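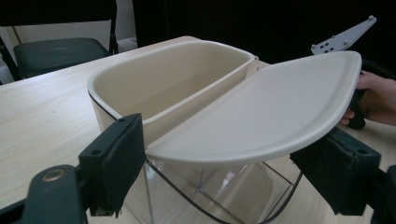
## Robotics Club: Lids, Grips and a Change of Room

The manipulation group has moved on from blocks and cups to containers with lids. The one on the table this month is a clear plastic container with a white lid and a cream-colored basin inside. The padded fingers hold the container from both sides while the lid is tilted open above it.

Rasa Lepik is keeping the log. Each student records 15 runs per session, and the group wants 500 good ones before the end of the semester. A run gets thrown out if the container slides or if the lid is let go too early. Please write down the bad ones too - Rasa wants the reasons in the notes column.

Mutua Wanyama has asked that everyone start with the fingers open and keep each run under 90 seconds. Long runs take too much time to label, and labeling is already behind. Anyone who can spare an hour on Tuesday should talk to Enikő Kerekes.

We also need more things to practice on. Food boxes, pencil cases and soap dishes are all fine as long as they are clean and you don't need them back for a while. Leave them on the shelf by the door with your name on a piece of tape.

Next month we meet in the upstairs lab. Same time, and bring your own laptop charger.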